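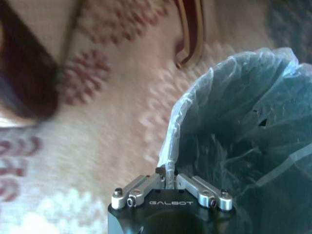 A Galbot gripper with hold of the edge of a plastic bag.

About us

Hello! I run Rostetti, and if you've landed on this page you're probably wondering whether we sell robots. We don't. We write house rules for them, and we help people stick to those rules once the first excitement has worn off.

By house rules I mean the plain, slightly dull stuff that sits between the big safety standards and a Tuesday-ish sort of afternoon when you've got a robot arm in a room with a rug, a kettle and somebody's shopping. The published standards are good and we read them closely (I've got a shelf of them, with far too many sticky notes poking out). But they were mostly written with cells, fences and factory floors in mind, and a lot of our customers are working with bedding, bags, cups and clothes. So we take what the standards ask for and turn it into pages that a new starter can follow before lunch.

How we got going

I spent years in a packing plant at Ivmont, looking after machines that picked up the same box all day long. I loved it, mostly. Then I moved over to a small team trying to get arms to handle household things, and I was shocked at how little was written down. Everybody had their own idea of how hard a gripper should squeeze, where you could put your hand, and who was allowed to press go. We had two people in the same room using the word "clear" to mean opposite things! I wrote a two-page sheet to sort that out. Someone asked for a copy, then someone at another firm did, and that sheet is more or less how Rostetti began.

There are 10 of us now. We work upstairs in the old Nediven building, which has dreadful heating and a very good bakery next door.

What we do all day

Most of our work comes in one of two shapes. Either a team asks us to come and watch them for a bit and write their rules from scratch, or they've already got rules and want to know why people keep ignoring them. The second is more fun, I'll admit. Usually the rules are too long. The worst I ever read ran to 38 pages and didn't say where the stop button was until page 30.

We also keep our own handbook, which we call Baloyi. It's the thing our customers know us for, and we change it whenever we learn something, so please check you've got the latest copy if you're working from a printout.

Soft things are our speciality

Thin plastic, fabric, anything that flops. A rigid box tells you where it is and stays there, but a bag has folds that hide other folds, and you can see straight through half of it, and it catches on things. Baloyi has a whole chapter on it, and these are the bits I'd want you to know even if you never ring us up:

Look at the tips before you start, every time. Fingertip pads pick up fluff and grit, and a bit of grit will go through film in no time.

Decide what counts as damaged before the session. If a bag has a hole in it, is it still in use or does it go in the bin? Write the answer down. We've watched whole teams argue over this one.

Grip as lightly as the job allows, and note the setting. "A bit less than last time" is no good to the person on the next shift.

Keep a loose sheet away from joints, screws and linkages. Film drapes wherever it fancies, and it's a pain to pick out of a hinge.

Never free a snag by hand while the arm has power. Stop it, wait, then reach in. I don't care how quick you are!

No bags left lying about afterwards, especially in a home. Count them out and count them in, and keep them well away from small children and pets.

Know what's under the work. A blanket or rug can ruck up and get nipped along with the thing you wanted, so have a look at how it's lying before the next go.

Things we believe in (quite strongly, sorry)

Anyone in the room can stop the robot. The trainee can, the visitor can, and they don't have to give a reason and they don't get a sigh for it either. If a customer won't agree to that, we hand the job back. It's happened twice.

Near misses go in the book. Small ones as well. We keep ours in an ordinary lined notebook by the door, and we read the month's entries out loud over cake, which sounds silly but means people write in it.

Rules need a name and a reason to exist. Every line in Baloyi shows who on our team looks after it, and if they can't remember what it's for, it comes out. We cut a fair few each July.

We don't take money from anyone who makes arms or grippers. You'll see different makes in the photos on our site, and we've no favourites to push.

What we're not

We don't certify anything. If you need a formal assessment, you want an accredited body, and we'll happily help you get your paperwork in order before they turn up. We can't sign it off for you.

Come and say hello

If you're setting up a room, or you've got a rulebook that's gathering dust, drop us a line through the contact page. The first chat's free and we won't chase you afterwards. You're welcome to visit too, but bring a jumper, and use the side door because the front one sticks.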